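Evaluation of the Temlow Two-Arm Teaching Kit for Household Handling Tasks
Final Project Report, Department of Mechanical Systems, Gautier College
July 2018

1. Purpose of the project

The department asked the project group to assess whether the Temlow kit, supplied by Flullgate, is suitable for the second-year laboratory course. The kit is sold as a complete package consisting of 2 arms with parallel grippers, a control unit, the Skendudance programming software and a printed manual. The assessment covered assembly, ease of programming and performance in simple kitchen tasks. Industrial use was outside its scope.

2. Assembly and set-up

Assembly followed the supplier's manual and was completed in one afternoon. The drawings were clear, but the section on cable routing refers to an earlier version of the wrist and had to be disregarded. Software installation required administrator rights, which students do not hold on laboratory computers. The department should arrange this in advance.

3. Test tasks

Tasks were chosen from ordinary kitchen work: taking a mug from its tree, placing a plate in a rack and lifting the lid of a small container. The arms were placed at opposite sides of a table, with the mug tree between them and the dish rack near one corner. A toaster oven stood on the side of the right arm.

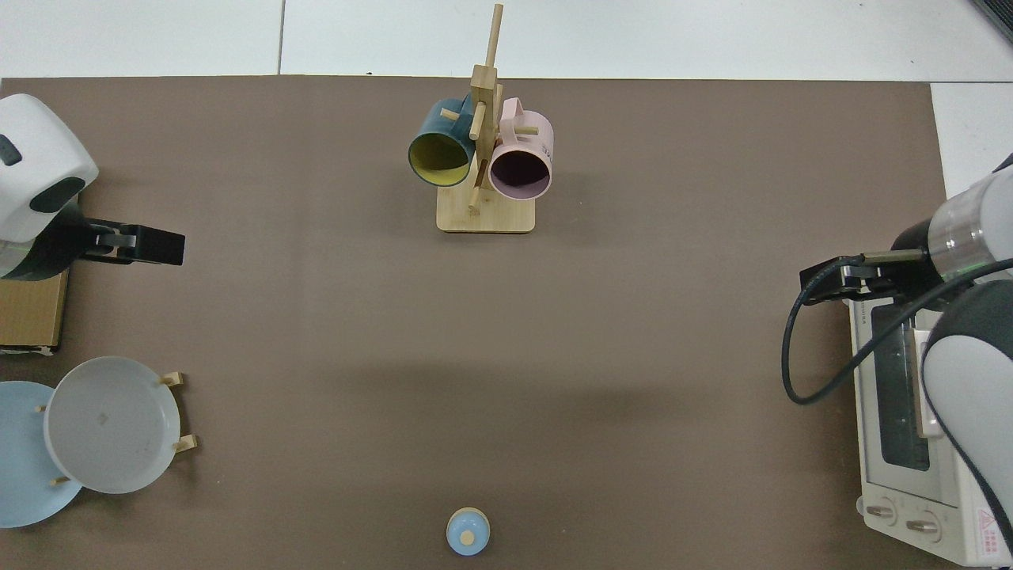

4. Results

The group recorded 1,112 attempts over 3 weeks. Mugs gave the most reliable results once the approach angle had been corrected. Plates were more difficult. The gripper fingers held the rim securely, but small errors in height caused the plate to catch on the pegs of the rack. The lid task depended heavily on the starting position of the container.

Movements requiring both arms were slow to program. Skendudance treats each arm as a separate sequence, and the waiting points between sequences must be entered by hand. A shared timeline would be a considerable improvement.

5. Recommendations

The group recommends the purchase of 4 kits for the course beginning in September, subject to a corrected manual being received from Flullgate. Plate handling should be offered as an advanced exercise. A spare set of gripper fingers should be ordered with each kit.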